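Wemmont Shape Block Set – Progress Report, November
Prepared for Drirkden by Custódio Tavares 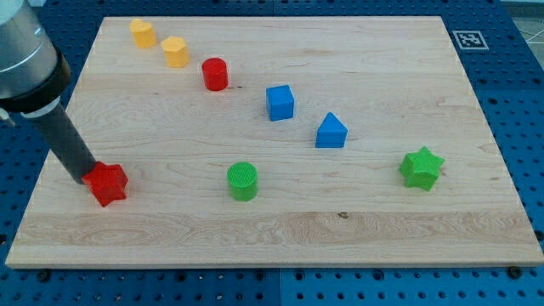 Work in this period covered the final selection of shapes, the color assignment and the layout tests on the wooden board. Spending is within the amount agreed for the stage. One item, the surface finish, is behind plan and is described below.

Shapes and colors. The set now includes hearts, hexagons, cylinders, cubes, triangular prisms and stars. The color list is closed at red, yellow, blue and green. Some shapes are issued in more than one color, so that a sorting task can be run by shape or by color with the same pieces. The star and the cylinder, for example, both exist in red and in green. The earlier proposal to tie each shape to a single color was dropped after the Sedgwick review.

Surface finish. Top faces with a fine crosshatched texture have been made for the green pieces. Useo, who supply the blocks, have been asked to quote for the same texture on the other colors. The quote was due at the end of the last period and has not arrived. If the cost is above the line in the budget, we propose to keep the texture on green only and to note this in the parts list.

Board. We are staying with the light wooden board. Knots and darker streaks are accepted as long as the face is flat. Yellow gives the weakest contrast against the pale grain, and a slightly deeper yellow is on order for comparison – the present one remains in use until then.

Layout tests. Pieces were set out on the board in a loose diagonal and in open groups, with space left between neighbors. Wemmont completed 24 layouts. In 3 of them the blocks stood too close together to be picked up cleanly, and these have been removed from the printed guide. Two further layouts are being redrawn.

Next period. The layout guide goes to Sedgwick for checking, the yellow samples are compared on the board, and the parts list is issued to Drirkden with the final piece dimensions. No change to the end date is requested. The second payment can be released on receipt of the parts list, as agreed.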